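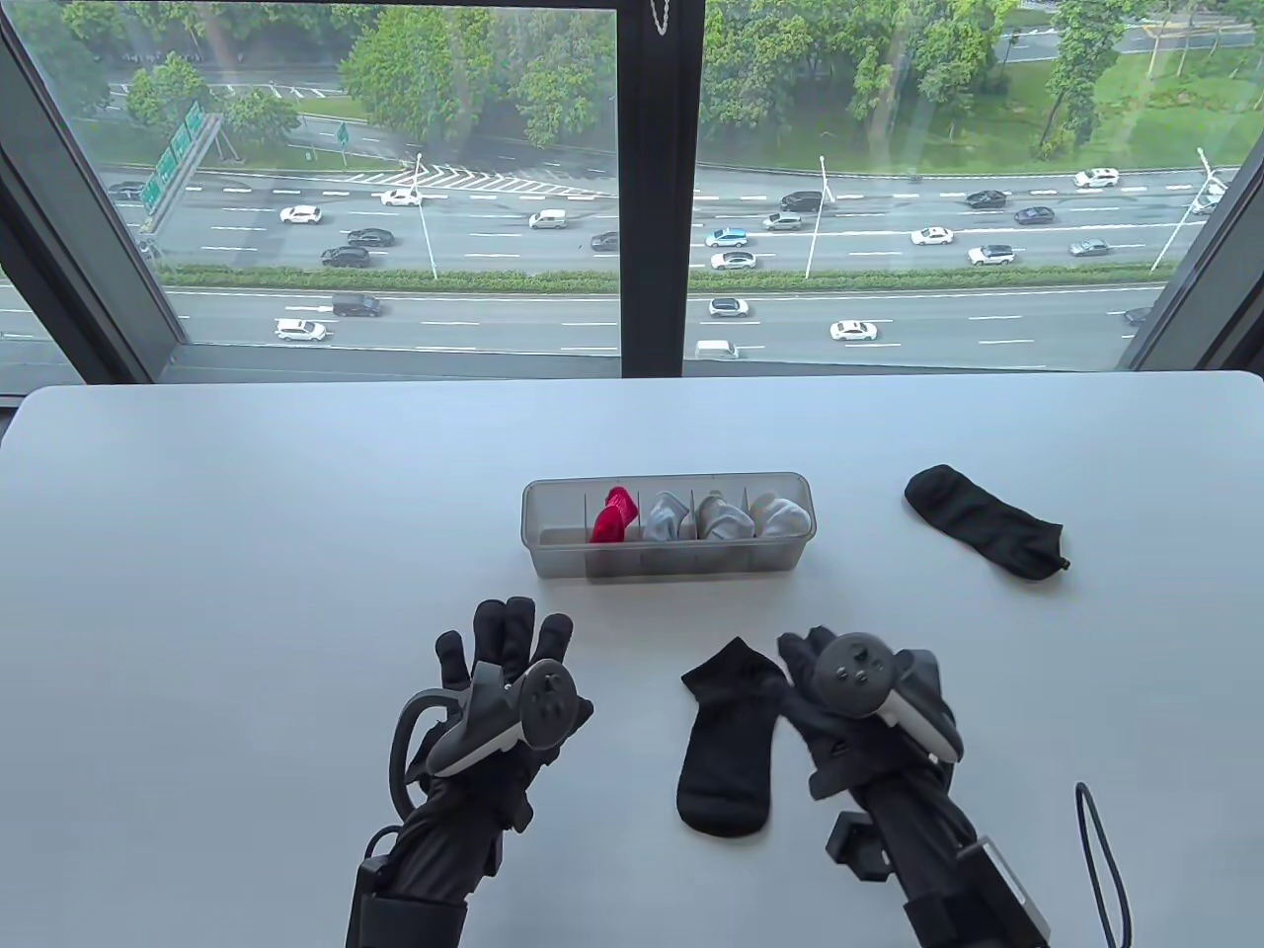
Drawer dividers fail at the corners first, according to Pankaj Srivastava, and a sock organizer that cannot be wiped out in one pass will not be used for long. His remarks came during the July product review at Pirlow and led to two changes in the Janer range of clear compartment organizers.

The inside corners of each compartment are now rounded, and the dividers are fixed to the base along their full length. Each Janer organizer is a single row of narrow compartments. One compartment holds one pair of ankle socks, rolled.

**Folding method**

Pirlow recommends the following sequence for ankle socks:

1. Lay both socks flat, one on top of the other, heels aligned.
2. Roll from the toe toward the cuff.
3. Turn one cuff over the roll.
4. Insert the roll with the cuff facing up.

Socks without a match should be kept out of the organizer until the second sock is found.

**Testing and supply**

Sample units were put through 1,000 insertions per compartment at the Prerska workshop. Divider movement was checked every 49 insertions. "We changed the corner radius and left the outside dimensions alone, so existing drawer layouts still work," said Emil Zürcher of Pirlow.

Janer organizers ship in cartons of 30 through Hämmerli. Replacement units can be ordered in packs of five.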